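Eynon Puts Its Thread on a Diet, and Stitchers Have Noticed

Jun 27, 2026

Hand embroiderers are a patient people. They will spend a whole winter on one pillow and then give it to somebody who owns a cat. But patience has its limits, and the thread maker Eynon found one of them this spring when it announced that 176 of its stranded cotton colors were being retired.

The news came out in April, on the second page of a shop newsletter, under a paragraph on drawer labels. By the weekend it had been copied into every stitching group with a working internet connection. The company called the move "a refreshed palette." Stitchers called it other things, most of which would be hard to fit on a sampler.

Hardest hit are the dull colors. Eynon is keeping its reds, its holiday greens and a turquoise that could stop traffic. Gone are most of the grays, a long run of mosses, and five shades of what the old color card described as oatmeal. Anyone who has ever stitched a sheep, a stone wall or a grandfather will see the problem. Nature is largely oatmeal.

Within days, people were buying up what was left. The Prirkusden Needle Fair, which runs its swap table on the honor system, had to set a limit of 15 skeins a person after one shopper arrived with a rolling suitcase. The limit held for most of the morning. After lunch several shoppers were seen to have brought their husbands, who stood in line holding lists and looking straight ahead.

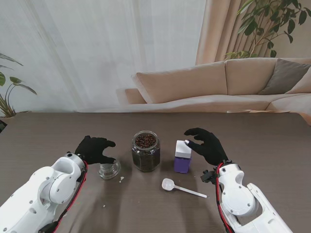 Can I still finish a pattern that calls for one of the retired colors?

In most cases you can, with a substitute. Eynon has put out a conversion chart that matches each dropped shade to the nearest one still in the line, and for small areas the change is hard to spot. For a big patch of background, buy enough of the new color to do the whole thing and pick out what you've already stitched. Switching halfway across a sky will give you weather you didn't plan on.

The chart has its critics. It sends three quite different browns to the same brown, and it suggests replacing a soft lichen green with something the groups have taken to calling "pool table." A corrected version was promised in a note at the bottom of the chart. The note has since been corrected too, and now says "later this year."

Other companies have not been slow to see an opening. Caletti, whose thread used to be spoken of mainly as the stuff you bought when the good shop was closed, has brought out a boxed set named Quiet Neutrals. The skeins come on card bobbins already wound, a small kindness that has won over more people than the colors have. The first run was 3000 boxes. Shops in Grirska say theirs went before the window display was finished, and the display, a linen cloth with a half-done border of wheat, was left up anyway because people liked it.

Opinion on the thread itself is split. It has a nice sheen and doesn't fray at the needle's eye, but it is a hair thicker than Eynon's, and on fine linen two strands can look like they've had a big meal. The common advice is to drop to one strand and add a few more stitches. This is also the common advice for almost everything else in embroidery.

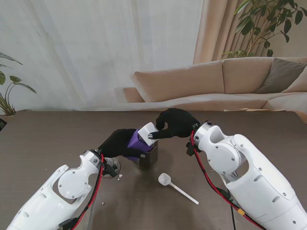
Pattern designers are the ones with real work ahead. A leaflet printed ten years ago lists colors by number, and those numbers now lead to an empty peg on the shop wall. The bigger designers are reissuing their charts with two columns, one for each brand. The smaller ones are answering emails one at a time, often at night, and often from the same person, who would like to know if it matters that her fox is a little pink.

Eynon says there will be no further cuts this year. It has also said that it "values the passion of the community," a phrase companies tend to reach for once they have met the community. A ballot on the fair's website lets stitchers vote to bring back one retired shade for a limited run. Voting is open until the end of next month. Oatmeal is in the lead, though the vote is being divided five ways.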